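Forums > Fiction Readers > Book Group Business > Order of reading for the Tallulo novels
Last updated: 6/18/22

prarmont_desk
Members are invited to comment on the order in which the group will read the four Tallulo novels. The present proposal follows the order of publication, beginning with The Salt Ledger and ending with Adams Landing. An alternative proposal, received in January, would place Adams Landing first, as its events come earliest in the lives of the characters. Kindly state a preference and the grounds for it. Discussion of the endings should be kept out of this thread.

hallway_reader
I wish to record my support for publication order. Adams Landing was written last and assumes that the reader already knows what became of the ferry. The opening chapter depends on that knowledge for nearly all of its tension. A new reader would find 38 pages about a river crossing and would have no reason to be worried by any of it.

koditik_fan
With respect, I disagree with the previous member. I read Adams Landing first, by accident, and was worried from the second page. The writing is strong enough to stand without the earlier books. I would also point out that The Salt Ledger is the weakest of the four and has already cost this group several members who did not finish it.

hallway_reader
The Salt Ledger is slow. I do not accept that it is weak. The chapters set in the boarding house are among the best the series has to offer, and the aunt is introduced there with great care. Readers who meet her first in Adams Landing will take her for a minor figure.

m_underhill
May I ask which edition the group intends to use? The Koditik paperback of The Salt Ledger leaves out the letters at the end of part 3. My copy stops at page 300 and the library's hardcover continues well past that. If members are working from different texts, the discussion will suffer whichever order is adopted.

prarmont_desk
The question of editions is noted. The group will use the hardcover text where it can be obtained. Members who own only the paperback may request a loan copy of the letters through the Prarmont reading room. Requests should give the member's user name and the title required.

quietshelf
I have no strong view on the order, but I do ask that the pace be reconsidered. Under the current plan we are to cover 183 pages before the first meeting. Many members work full time. The previous series was read at half that rate and the comments were better for it.

koditik_fan
I agree with quietshelf on the pace. It is also a further argument for beginning with Adams Landing, which is the shortest of the four and could be finished comfortably before we meet.

hallway_reader
Length is a poor basis for the decision. The author published the books in a certain order and revised the third with the fourth already in mind. There is a note to that effect in the hardcover. A reader who begins at the end will find the third book full of hints to things already known.
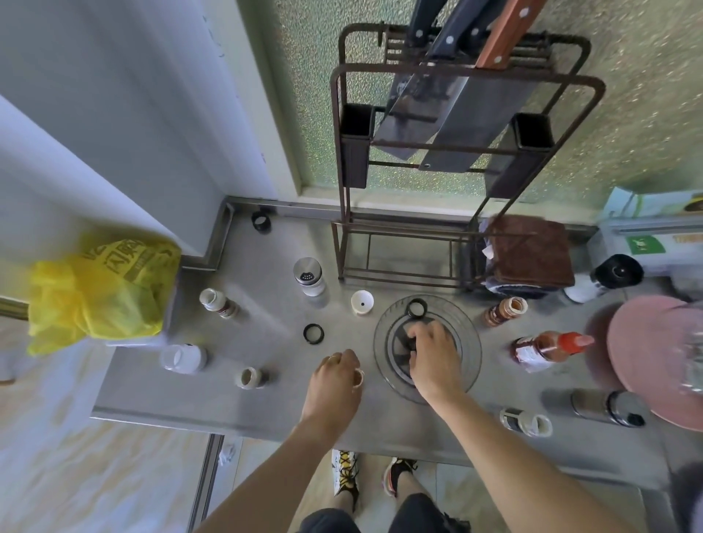 m_underhill
I have now compared the two texts and must correct my earlier post. The letters are present in the paperback, but they have been moved to the front, ahead of the first chapter, without a heading. I had taken them for a preface and passed over them. The wording is the same apart from the dates, which the paperback omits. I regret the confusion.

quietshelf
Thank you for checking. That does affect the matter, in my view. A paperback reader meets the aunt's letters before anything else and so comes to The Salt Ledger already knowing a part of what Adams Landing tells. The two orders may be closer than either side has allowed.

koditik_fan
I would not go that far. The letters say very little about the crossing itself. I maintain my preference, though I will read in whatever order is settled.

prarmont_desk
The comments above have been recorded. Publication order remains the proposal — with the first portion reduced to part one of The Salt Ledger in view of the concerns raised about pace. Members who have not yet stated a preference may still do so in this thread.

hallway_reader
Part one ends in the middle of the storm. Might the portion be extended by one chapter?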